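Doubts about the plan-everything school of woodworking

I have been reading woodworking advice for longer than I have been any good at it, and lately the advice is all about planning. Draw it first. Make a cut list. The forum I lurk on has a thread on cut lists that runs to 1,017 replies, and I read far more of it than I should have on a Tuesday night. The general feeling is that a person who starts without one deserves what they get. 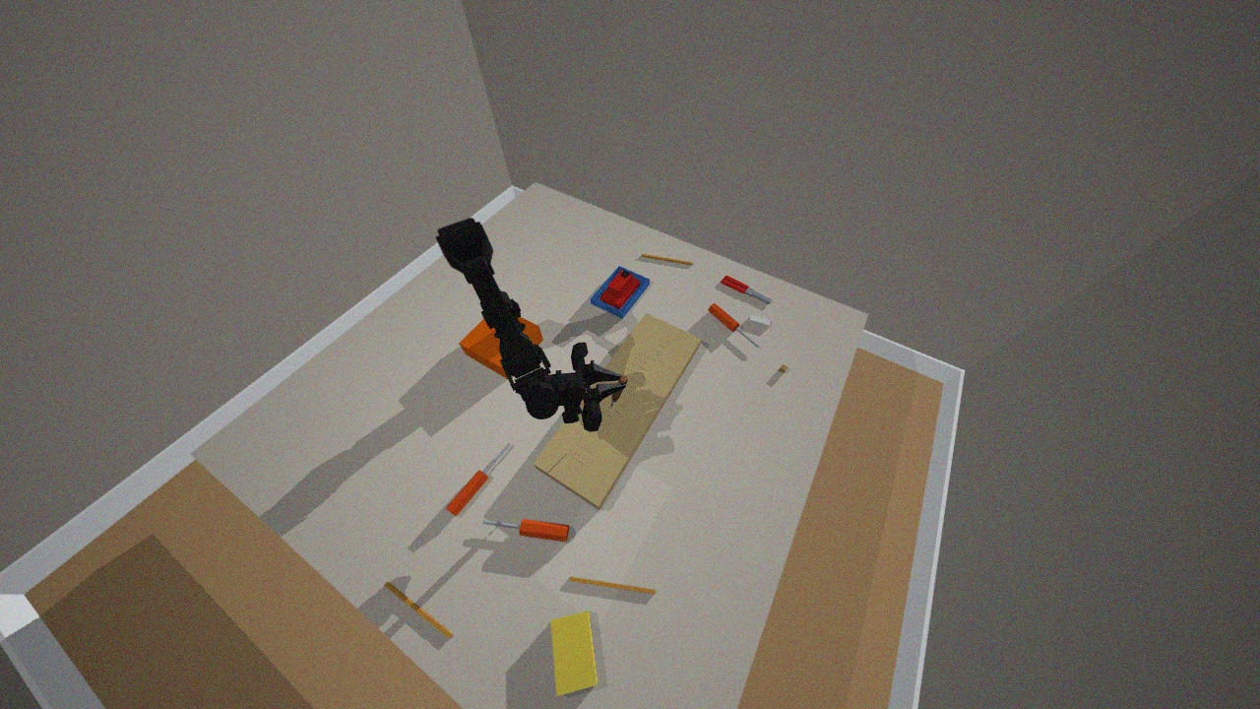
I'm not so sure. I bought the Clevum plan set for a small bookcase in March. It came with 19 pages of drawings and a cut list down to the sixteenth. I followed it. The shelves still came out a hair short, and the list had nothing to say about that. It assumed boards that were all the same thickness, and I have yet to bring home two that were.

What the list did do was make me feel organized, and I suspect that is most of what people are paying for. 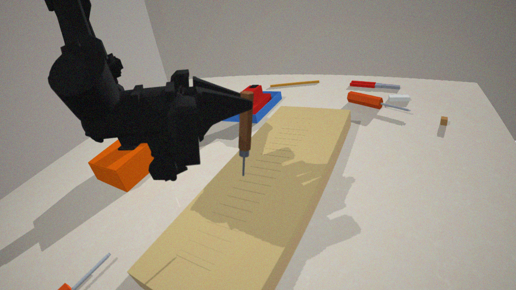
My second bookcase had no plan beyond a pencil sketch on the back of a Trevow lumber receipt. I cut the sides, stood them up, and measured the shelves off what was there. It took two weekends and it fits the alcove. I know one bookcase proves very little. So does one glowing review of a plan set, and Clevum has 131 of those on its page.

The cost argument doesn't impress me much either. Planning is supposed to save wood. I went back through my receipts and the planned bookcase used one more board than the sketched one, mostly because I was cutting to the list and not to the knots.

Where I'd still plan

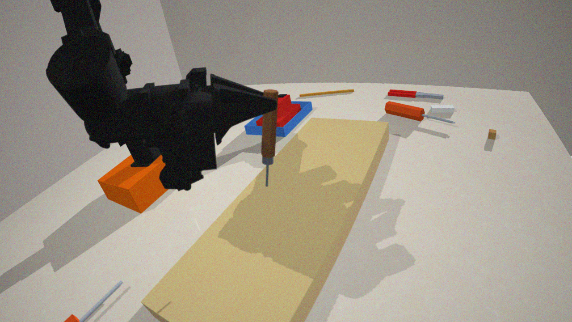
Drawers

I give in on drawers. There are too many parts that depend on each other, and slides don't forgive much. I'd write everything down, check it again in the morning, and buy the slides before cutting anything.
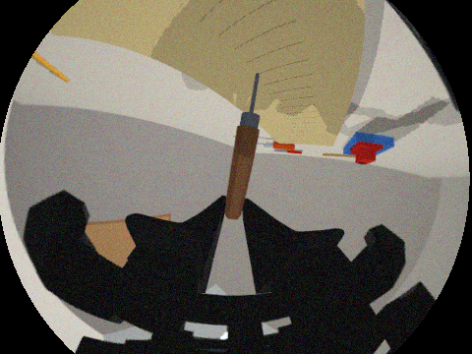

So should a beginner buy a plan set?

I'd borrow one from the library first, build something small from it, and see how much of it you really used.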